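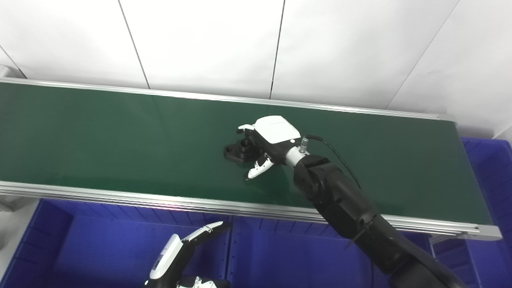 Asanka Bhattacharjee wrote in to ask why anyone would sort brackets off a belt into bins when you could tip the lot into one big box and root around later. Fair question. I rooted around later for most of a decade, and what I have to show for it is a scarred thumb and a collection of left-hand brackets with no right-hand friends.

So, a how-to on sorting small machined parts from a short belt into plastic bins. It suits a small shop with mixed parts and a limited appetite for surprises.

What you need

A short belt conveyor with a matte surface. Dark green is fine. Black parts do vanish a bit on a dark belt, so put a decent light over it.
Stacking bins with a proper rim. Ours are blue plastic and live below the belt, within easy reach.
Labels. We use Stikex, which stay put until you want them off, and then stay put some more.
A reference part for each bin, with its number on a tag.

Step 1. Decide what you are sorting by

Pick one thing. Part number is best. "Sort of similar" is how we got the Dellau order wrong in March, when two brackets with the same flange and different bosses went out in the same carton. The customer noticed. Customers do.

Step 2. Place the bins before you start the belt

Stand where you'll be working and reach down with your eyes on the belt. If your hand meets a rim, move the bin. The part you see most goes in the middle, the next most common on the side of your better hand, and the third bin is for rejects and mysteries. Label that one REJECT. We labeled ours MISC for a year and it filled up with perfectly good stock and one sandwich wrapper.

Step 3. Feed the belt thinly

Parts should arrive one at a time with a clear gap between them. The temptation is to dump a heap at the far end and get on with it. Resist, or enjoy your avalanche. Start on the slowest setting and run 10 parts through before you touch the dial.

Step 4. Pick up by the body

With a flanged bracket, close your fingers around the raised boss and lift straight up. Don't hook a finger through the hole. It feels clever — right up to the burr. Turn the part over once, look at the flange face, and check the hole for chips.

Step 5. Lower it, don't toss it

Machined faces ding each other. Set the part down in the bin, and when the bottom is covered, lay in a sheet of cardboard and begin another layer. We stop at 40 to a bin for the heavier brackets, a limit set by my back.

Step 6. Check against the reference

When a bin is full, pull 2 parts from different layers and hold them against the tagged one. If either is wrong, you get to go through the whole bin. Put the radio on.

Step 7. Close up

Stop the belt, walk its full length, and look along both side rails. Small parts love a rail. Wipe the belt down with a dry cloth, stack the full bins by the door, and write the part number and your initials on the sheet. Initials, please, and not a smiley face. You know who you are.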